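Storage of Dry Food in Shared Student Kitchens: Lids, Labels and Lost Containers

Project report, Household and Consumer Studies, second year
Authors: Gleice Amaral and Kenneth Tagle

1. Background

In our residence in Flustville, two floors share one kitchen. Every resident has one shelf in the big cupboard, and dry food such as rice, oats, flour and lentils is kept there. In August many new residents moved in and the cupboard became difficult to use. Open bags fell over, flour was spilled on the lower shelves, and plastic containers were everywhere, very often without the lid that belongs to them.

Our teacher asked each group to choose a small problem of daily life and to study it with simple methods. We chose the containers. At first we wanted to write about food waste in general, but this was too large for one term, so we made the question smaller: why do people in a shared kitchen stop using containers with lids, and what can be changed with little money?

2. What we did

The work had three parts. First we emptied the cupboard and made a list of all containers and lids. Second we gave a short paper questionnaire to the residents. Third we tried two ways of storing the lids, each for some weeks, and wrote down what we saw every Friday in the evening.

The questionnaire had seven questions and went to everyone who uses the kitchen, also to the people in the neighbor building who have the same type of cupboard. We gave out 200 papers and received 58 back. This is less than we hoped. Gleice put a box near the door for the answers, and it would have been better to go from room to room.

3. The containers in the cupboard

When everything was on the table we had 52 containers. Most were plastic, and a few were glass jars which had been used for something else before. We sorted them by the shape of the opening, as the shape decides which lid can fit. The round ones were easy. The rectangular ones were the real difficulty, because two lids can look the same and one of them is a few millimeters too narrow. We tried many lids by pressing on the corners, and only when all four corners closed did we write it as a pair.

Two product lines were found more than the others. One is the Soriano line, with a stiff lid and clips on the sides. The other is the Kesta line, with a soft lid that must be pulled over the edge. The residents told us that the soft lid closes better for flour, but after some time it becomes loose. The clips on the stiff lid break, and after one clip is broken people usually stop closing the others too.

Color was less useful than we expected. We had the idea to match the pieces by color, but clear and light blue plastic look very similar when they are stacked, and in the evening light of the kitchen we made mistakes. The surface tells more. Plastic that has been used for a long time shows small marks, and a glossy piece with only faint marks is probably newer or was not often used.

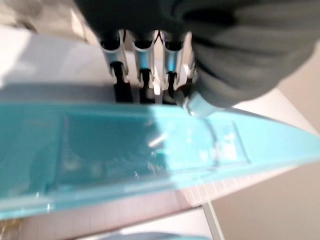 4. Results of the questionnaire

The most frequent answer to the question "Why do you not use a container?" was that the person could not find the lid. The second was that the container was taken by another person. Very few people wrote that containers are too expensive, and this surprised us, because we had believed that money was the main reason.

Several people wrote longer comments on the back of the paper. One resident keeps her rice in her bedroom now. Another one wrote that he would use the cupboard again if there was a label with his room number - he does not want his name on it. From this comment we took the idea for the second trial.

5. Two ways to store the lids

In the first trial we put all lids standing in one narrow box on the middle shelf, the large ones at the back. For the first week it looked good. After that the box was too full, and people pushed the lids in from the top without looking at the size. Kenneth sorted it again two times.

In the second trial every lid stayed on its container, also when the container was empty, and both pieces got the same room number on a strip of tape. This takes more space, because empty containers with lids cannot be stacked one inside the other. However, at the end of the trial almost all pairs were still together. The tape came off in the dishwasher, so we changed to a waterproof pen on the bottom side.

6. Costs

The box was bought at the Binau shop next to the station. The tape and the pen we had already. We did not buy new containers. A resident proposed one set of the same size for everybody, and we think this is a good idea for the future, but the residence has to decide it.

7. Limits of the work

We studied mainly one kitchen, and the trials were short. The people knew that we were looking at the cupboard, and maybe they were more careful for this reason. We also did not measure if the food stays fresh longer, only if the containers are used and closed. If another group continues with this subject, we recommend to start the list before the new residents arrive and to write the inside width of each lid from the beginning. Our list and the empty questionnaire are in the folder in room 632.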